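Edetden opens its river road to walkers this May

Plandance Travel announces village stays and guided day walks in the Edetden valley

2018-12-28

Travelers looking for a slower trip next year have a new place to put on the map. Plandance Travel will begin taking guests to the Edetden valley in May, with village stays, a walking route along the old river road and evenings of music in the market town of Akande.

Each trip lasts six days. Guests sleep in family homes, eat what the family eats and set out after breakfast with a guide who grew up in the valley. 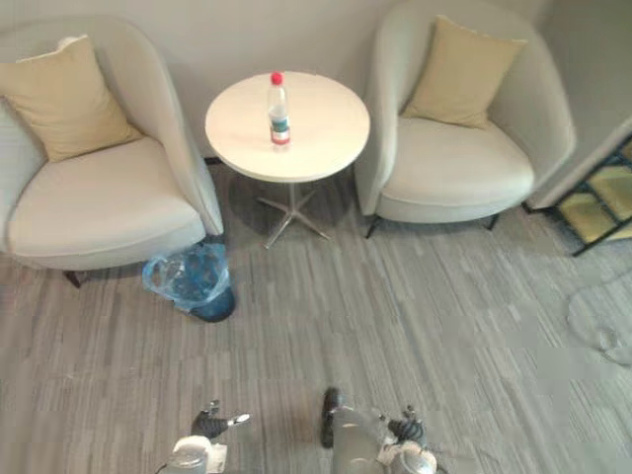
What guests will do

The road follows the water for most of the way, past cassava fields, a pottery yard and the ferry landing at Plereo, where the fried fish is worth the whole morning's walk. Nearly 500 people live in Plereo, and on market day it feels like all of them want to say hello! Two nights are spent there and the rest in Akande, where the drummers practice in the square after dark and visitors are welcome to join in (badly is fine).

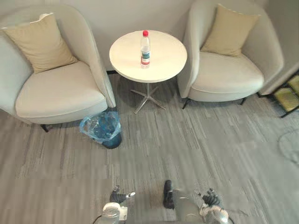
Booking and getting there

Groups are kept small and bookings are open now through the Plandance office in Akande. A shared minibus meets guests at the bus station and the fare is included. Bring good shoes, a light rain jacket and a flashlight.

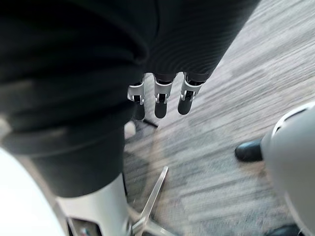

Danjuma Adeyemi
Head of Trips, Plandance Travel

"I have walked this road since I was a boy and I still find new paths off it," said Adeyemi. "People here love company. Come hungry, and leave room in your bag for the pots."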